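The speed on the box

Print this page
E-mail this page

Wed 6 May 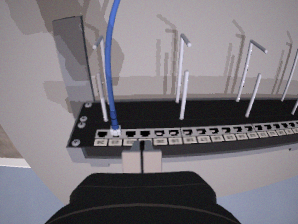

The brochure from Paltell came through the door again last week, promising that our home internet would be "transformed" if we moved up a plan. I've been sold this transformation before. The plan costs $20 a month more than the one I have, and as far as I can work out, what I'd be getting is a bigger number on the bill. The brochure is all smiling families and glowing ribbons of light, and I'd have more faith in it if they'd printed something dull on the front, like a black patch panel with its long row of little ports and a beige label under every one. Dull equipment at least suggests a company that expects to have to find a fault one day.

My complaint is with the words "up to". Up to this speed, up to that speed. I could say I run up to 20 kilometres before breakfast. The wording covers every possible result, including the one where I'm still in bed.

I've been with 3 providers since moving to Grarnton and each one has told me the last lot were the problem. Osunix told me it was the old wiring in the street. Then Paltell told me it was the modem Osunix had given me, so I bought theirs. When the evenings were still slow they suggested it might be my walls. My walls! They're ordinary plaster walls, the same as everybody else's on this side of the river, and I'd be surprised if they were any thicker at eight at night than they are at lunchtime.

That's the bit that gets me. If it's fine at lunch and hopeless after tea, I don't see how the answer can be in my house. I put this to the fellow on the chat line and he asked me to turn the modem off and on. I did. It was still eight at night.

So now there's the Sarpong booster. You'll have seen the ads. It's a white plastic disc that goes on a shelf and is supposed to fill the "dead zones" in your home. I borrowed one before spending any money and gave it 14 days, moving it from the hallway to the kitchen to the top of the bookcase, as directed. The back bedroom did get better. I'll give it that. The lounge stayed exactly as it was, and the lounge is where the telly is, so the overall effect on my life was that I could read the weather in bed a little sooner.

I did run an ordinary cable from the modem to the telly for a weekend, along the skirting board and under the rug. It was ugly and I tripped on it, but the picture stopped freezing in the daytime. Evenings were no better. To my mind that settles the question of the walls, though I doubt it would settle it for the chat line.

A few readers have written in before to say I should just pay for the top plan and stop grumbling. Maybe so. But I'd want to see one thing first, and that's what speed people in my street get at eight o'clock on a weeknight, on the plan they're paying for now. The "typical evening speed" on the brochure is in small grey print and it's for the whole country. I've asked for the local figure twice. The first reply thanked me for being a valued customer and the second one attached the brochure.

My contract runs to September, so I'm in no rush. The booster's gone back. The cable is rolled up in the cupboard, and I may yet get somebody in to run it under the floor properly, if the quote isn't silly. If anyone in Grarnton has left Paltell and found their evenings really did improve, leave a comment and tell me who you went to and what colour your house's walls are.

Print this page
E-mail this page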